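Resetting the vanity

The vanity had reached the point where I was doing my face in the bathroom because there was no clear surface left to do it on. I set aside a morning in January and treated it as a storage problem.

Step one was weight. Everything came off the table and out of the drawers and went onto the kitchen scale in batches. Total: 1,658 grams of product, not counting brushes. Of that, 842 grams was expired, separated or a colour I will not wear again. Most of the bulk was body lotion, which has no business on a vanity in the first place.

Step two was the surface. Glossy white shows every fingerprint and every speck of powder. I used a damp microfibre cloth with one drop of dish soap, then a dry cloth, working from the mirror forward so the dust moved in one direction. The carved scrollwork is the slow part. A cloth skips over the grooves, so I use a soft, dry paintbrush -- a 24 mm one from the hardware store in Prondarstead -- and wipe up what falls out. Do not spray glass cleaner at the oval mirror. It runs down into the bottom of the frame and sits there. Spray the cloth.

Step three was deciding what is allowed back. My rule is that an item returns to the tabletop if I reach for it at least every second day. Everything else goes in a drawer.

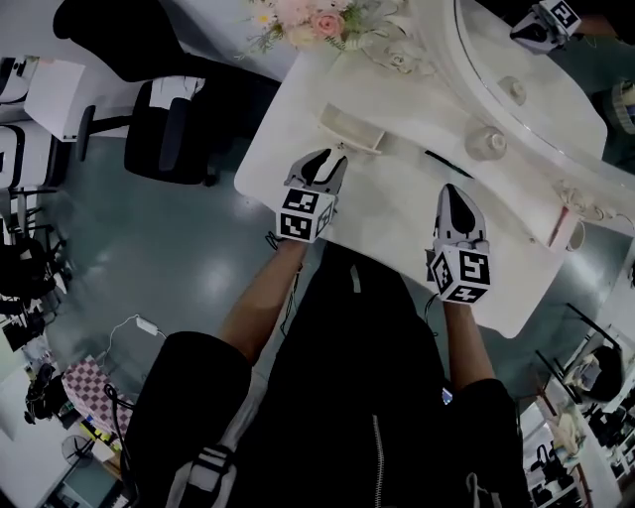

The two clear jars with lids stay toward the back, where I can't knock them with an elbow. The small white tray stays out too, and the pen, for writing the opening date on anything new. The artificial flowers were up for debate. Zohreh Dehghan argued for them and I gave in, on the condition that they get a pass with a hair dryer on the cool setting once a month. Pink roses collect more dust than you would expect.

The drawers are next. I have a set of Custix dividers that are slightly too deep and will need trimming, and I still haven't found a spot for the 500 mL bottle of micellar water, which is too tall for either drawer standing up and leaks if it lies down.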